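I have been meaning to write about the medicine cart for most of the summer, and every time I sat down to do it something else seemed more urgent, usually something that had come out of the medicine cart. So let me start with the shoebox, which is where all of this began.

When my mother moved in with us in July she brought two suitcases, a rice cooker, a framed picture of her own mother, and a shoebox held shut with a hair elastic. The shoebox was her pharmacy. It had been her pharmacy in the old apartment and she saw no reason it shouldn't be her pharmacy in ours. I have a great deal of respect for that shoebox, I want to say that first, because she knew where everything was in it and she never missed a dose in all the years she lived alone. But she was the only person on earth who could find anything in there. The first time she sent me to fetch something for her (she was in the tub, I was in a hurry, it was the small one, the small one!) I tipped the whole thing out on the bed and stood there looking at it like a person who has dropped a jigsaw puzzle.

Add to that what we already had. Vitamins over the stove. Cough syrup on top of the fridge. A drawer in the bathroom with bandages and old travel kits and one very sad tube of sunscreen. My husband keeps his allergy tablets in his coat, which works fine until the weather changes and he changes coats.

It was my friend Zineb Ghoneim who said, get a cart. She worked in a clinic for a long time and she talks about carts the way some people talk about cast iron pans. A proper one, she said, with drawers that open all the way out, and a lock, and a top you can wipe. I thought she was joking, and then the next week she sent me a listing. A clinic out in Thibodeaux was closing its second office and selling off the furniture, and there was a white one with blue trim for 129 dollars. I drove out and got it on a Saturday morning. It rode home in the back of the car under a beach towel, and every time I took a corner the drawers slid out and said hello.

I'd love to tell you that I organized it right away. I did not. It stood in the hall for two weeks with mail on it. Then it moved to its present place against the wall, and I started on the bottom drawer, and I have been starting on the bottom drawer, on and off, ever since. 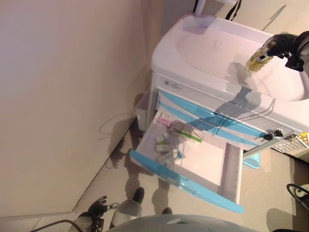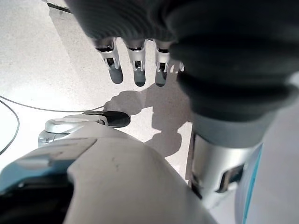
Drullthorpe, October 12, 2026

So that is where we are! The bottom drawer is the deep one, and I decided early on that it would be for the awkward things, the boxes that won't stand up in the shallow drawers and the odd little packets that get lost among the bigger boxes. I've been told by two separate people that I should fill the top drawers first, and I'm sure they're right, but I like to have the difficult things settled before I do the easy ones. It's how I pack a suitcase too. Shoes first, then everything else gets to find its place around them.

What I like best about that drawer is how much of it is still empty. All the boxes and vials and blister packs are gathered up at the back on the left side, and the rest is plain white space, and I can't tell you how restful I find that. I keep being tempted to fill it. Last week I had my hand on a bag of cotton balls and I made myself put it down. My plan is to put in some dividers eventually, but I want to live with it a bit first and see what wants to be near what. The little vials especially need something to stand in. Glass lying about in a drawer makes me nervous, even a drawer that slides as sweetly as this one.

The softgels are another question. They're in a clear bottle and they're such a pretty color, that yellow-gold, like something you'd find in a jar at a candy store, and for that reason exactly I don't want them on top of the cart when my sister's children come. My mother thinks I'm being silly. She says vitamins belong where you can see them or you forget to take them, and she has a point, she has always had a point about these things. For now we've agreed that the bottle can be up top during breakfast, when everyone's sitting there anyway, and then it goes away.

The top itself turned out to be my favorite part (after the empty space). It has a shallow basin molded right into it, and I had no idea what I'd do with that when I bought it. Zineb says it's so things don't roll off, and I suppose that's so, but I've come to use it as a kind of waiting room. Anything I have to check goes in the basin. Is it expired, whose is it, do we have two of them already? Once I've read the label and made up my mind, it goes down into a drawer or into the bag for the pharmacy take-back bin. Nothing is allowed to stay in the basin overnight. That's the rule, and I've broken it only when I was very tired.

The key lives in the lock most of the time, I'll confess. There's a hook for it, high up inside the broom closet, and when the children visit I turn the lock and hang the key up there and feel extremely responsible. The rest of the week it just stays put.

I've tucked a small white bin in beside the cart for the packaging, and that one small thing has done more for me than any of the clever ideas I read about. I used to carry the empty boxes and the folded leaflets to the kitchen, and on the way I'd put them down somewhere, and there they would live. Now they go straight in. The leaflets I do keep, one of each, in an envelope. My neighbor Harsh Saxena laughed at me for that until he needed to know whether he could take something with grapefruit juice.

The white basket with the little square holes hasn't been given a job yet. I bought it at Wondmont, where I go in for light bulbs and come out with baskets, and it may end up holding my mother's heating pad and her reading glasses. Or it may go upstairs for hand towels. I go back and forth. The light blue plastic one is down there too, and I have just as little idea about that.

Still to do: a list for the inside of the closet door, with everyone's names and what they take and when. My mother is dictating hers to me a little at a time, with stories. We got through two medicines on Sunday and also the whole history of a pharmacist called Mr. Mudaliar, who used to save her the good calendars. I have also promised to label the upper drawers, and she has promised to read the labels, and the shoebox has gone up on the closet shelf with nothing in it but the hair elastic. She asked me not to throw it out. I wouldn't dream of it.

If any of you have found dividers that fit a deep drawer and don't slide around, please leave me a note in the comments. I've tried cutting down a cereal box and it looked like a cereal box.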